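How to Book a Keynote Speaker or Celebrity Guest for Your Event

Organizations that engage a well-known speaker for the first time often underestimate the time and paperwork involved. This guide sets out the procedure recommended by the Huklow Speakers Office for conferences, fundraising dinners, school assemblies and trade events. It applies to speakers booked through an agency as well as those who accept invitations directly.

The steps should be followed in order. Organizers who have already contacted a speaker should still complete Steps 1 and 2 before discussing a fee.

Before You Begin

You will need the following:

A confirmed venue, or a short list of venues with dates held
The name of the person authorized to sign on behalf of your organization
An approved budget, including travel and lodging
An estimate of audience size
A one-paragraph statement of the purpose of the event

Agencies will generally decline to forward an inquiry that lacks a date and a city. A tentative date is acceptable if it is clearly marked as tentative.

Step 1. Define the Engagement

Decide what the speaker is being asked to do. A keynote address, a moderated conversation, a panel appearance and a meet-and-greet are priced separately, and a request that combines two or more of them will be quoted as such. State the length of each portion in minutes.

Record whether the event is open to the public, whether tickets are sold, and whether the press will attend. Performers under contract to a studio or network may need permission to appear at ticketed events, and the agency will ask about this early.

Step 2. Set the Full Budget

The speaking fee is one part of the total cost. Your budget should also provide for:

Round-trip travel for the speaker and, where required, one companion
Hotel accommodation, normally for one or two nights
Ground transportation between airport, hotel and venue
Meals on the day of the event
Sound, lighting and recording services
Hair and makeup, if requested in the rider

Some agencies offer a flat travel allowance in place of itemized expenses. A flat allowance is easier to administer and protects the organization from late fare increases. Ask for both options in writing and compare them before you choose.

Step 3. Prepare a Short List

Select no more than six names. For each one, watch at least one full-length recording of a live appearance. Promotional reels are edited and give little indication of how a speaker handles questions from the floor or a delay in the program.

Consider the audience with care. An actor known for a current television series may draw a large crowd and have little to say on the subject of the conference. A speaker with a smaller following who has addressed similar groups before may serve the event better. Where the two aims conflict, the statement of purpose prepared at the outset should decide the matter.

Step 4. Submit the Inquiry and the Offer

Send the inquiry to one agency at a time for any given speaker. Duplicate inquiries cause confusion and may delay a reply. Allow three business days for an acknowledgment and longer for a statement of availability.

Once availability is confirmed, you will be asked to submit a firm offer. A firm offer is a serious commitment. In many cases it becomes binding when the speaker accepts it, even before the full contract has been signed. Do not submit firm offers to two speakers for the same place on the program.

The offer should state the date, the city, the venue, the fee, the travel terms, the duties and the date on which the offer expires.

Step 5. Review the Contract and Rider

Read the contract in full and have it reviewed by counsel if your organization has access to one. Particular attention should be given to the deposit schedule, the cancellation terms and the clause on recording. Permission to record for internal use does not include permission to post the recording online.

The rider lists the speaker's practical requirements. These may cover dressing room arrangements, food and drink, microphone type, stage furniture and security. Items that cannot be met should be raised before signature. The agency will usually agree to a reasonable substitute if it is asked in good time.

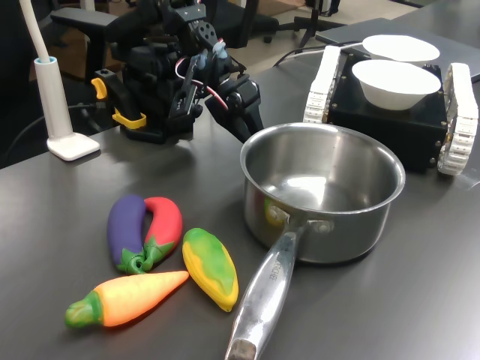
Step 6. Confirm Technical and Venue Arrangements

Send the technical section of the rider to the venue as soon as the contract is signed. Ask the venue manager to confirm each item in writing, including the number and type of microphones, the position of the lectern and the availability of a confidence monitor.

Capacity affects these arrangements. The Frei Auditorium in Grasturville seats 1,966 and requires a full sound crew for any spoken-word event. The Narkell Room in the same complex seats 965 and can be operated by the house technician, provided that no video is shown. Organizers moving an event from one hall to the other must notify the agency, as the change may affect the terms of the engagement.

Schedule a sound check of at least thirty minutes. For a Saturday event, confirm that the loading entrance will be staffed.

Step 7. Announce the Speaker

No announcement may be made until the contract has been signed by both parties and the deposit has been received. This includes posts on social media, printed programs and remarks to sponsors.

Use only the biography and photographs supplied by the agency. Biographies may be shortened with permission. Photographs should not be cropped, recolored or combined with other images without approval. Submit a proof of all printed material and allow at least one week for a response.

Step 8. Host the Speaker on the Day

Assign one person to act as host from arrival to departure. The host should carry a printed schedule, the mobile numbers of the driver and the venue manager, and a copy of the rider. Requests for autographs, photographs or additional interviews should be referred to the host and granted only if the contract allows them.

The person introducing the speaker should rehearse the introduction aloud and check the pronunciation of all names and titles. An introduction of ninety seconds is sufficient.

Step 9. Close the Engagement

Pay the balance on the date stated in the contract. Send receipts for any reimbursable expenses to the agency with the engagement number on each page. A letter of thanks should be sent to the speaker in care of the agency within two weeks.

Keep the signed contract, the rider and all written approvals with the event records. Organizations planning a spring conference should ordinarily open a new inquiry no later than February of the preceding year.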